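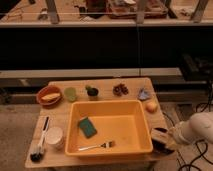 Orange basin on the small table, with the green sponge and a fork.

[losometti-house] Re: Washing up without the sink
From: Vinzenz Brunner
To: losometti-house list

Dear Sunita, dear all,

Sunita Jaiswal wrote in digest 345:
> Hello everyone, the plumber has now looked at the sink and he wants
> to order a part, so we shall be without it for most of October. Can
> we please agree on how to wash up until then? Last night I found
> plates in the bath on the second floor and I was not happy. I know
> Vinzenz uses a plastic basin on a table. Does it work for more than
> one person? Where do you put the clean things? And is one sponge
> enough, or do we need a separate one for pans?
> Sunita (room 201)

Thank you for asking, and sorry for my slow answer. I have washed up in a basin for many years, first in a rented room in Messina where the tap was in the corridor, so I have strong opinions on it.

The basin is the big orange one with the flat rim. It is larger than you need for one person, but a small basin makes the floor wet and you become angry with it. I put it on the square wooden table, a little to the front, so that I don't have to bend over the other things. Please fill it less than half. A full basin is very heavy to carry to the bathroom, and you will have to carry it.

The cutlery goes in first and lies flat on the bottom. The sponge stays in the basin with it. It has a rough side, and for normal plates you should use the soft one. The brush with the white handle is for cups and for everything with dried porridge. I keep it on the left of the basin, beside the white cup, because I am left-handed. If you are right-handed you will perhaps want to change this, and I will not mind if you put it back afterwards.

The back of the table is for things that wait: the reddish-brown bowl, the green cup, the little plant in its dark pot. The plant does not need washing, but it lives there and it has survived me so far. Fruit can stay at the back too. The cloth lies in the right corner, where the hand finds it.

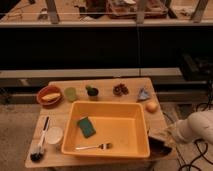 For pans I would say yes, a second sponge. Somebody left a pan from Drekel to soak in the basin in the summer and the fat went on every glass that came after it. Pans should be last, always, and with fresh water if there was meat. Keep them on the right side of the table until their turn comes.

About the clean things: I have no good answer. I put a folded towel on the chair, which is fine for one bowl and one cup but not for a dinner of six people. Tutico has a draining rack in the cellar, I believe – could somebody who has the key look for it? It would need a tray under it, otherwise the table will suffer. The wood has already a few marks and I don't want to explain more of them to the landlord.

I would propose two turns in the evening, one at half past six and one at nine, and everybody takes away the dirty water of their own turn. In the morning each person does his own cup. The plates in the bath were not mine, by the way, though I know that the mug on the stairs was.

One more question from my side: does the plumber's part include the new tap, or is it only for the drain? In the first case we should tell him now that the hot side is very stiff.

With kind regards,
Vinzenz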